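Do simulated camera views need to be labeled before we mix them with real ones? 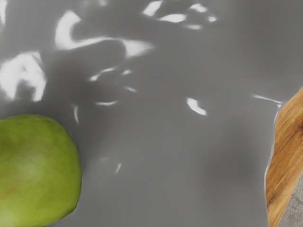

Rendered close-up: green apple, glossy gray surface, wood at right.

Farhad Dehghan
We have 3000 real images for a fruit picking project and 1000 rendered ones like this. Our lead wants them in one folder. Is there a rule on this? The reflections look real enough to me.

Lauri Räsänen
No law I know of, but keep them apart. Put a "simulated" field on every record, plus the renderer version and the lighting settings. Test on real images only. We hold back 1000 for that and they never go near training. Glossy surfaces are where I would look first — white highlights like yours can pass for objects, and rendered ones don't always fall the way real ones do. Write down who approved the mix too.

Skilley
just put sim in the file name, worked for us

Sturholm
File names get changed when people copy things. Use the field. Our in-house rule also caps rendered images at 70 percent of a training set, but that number is ours and not from any standard.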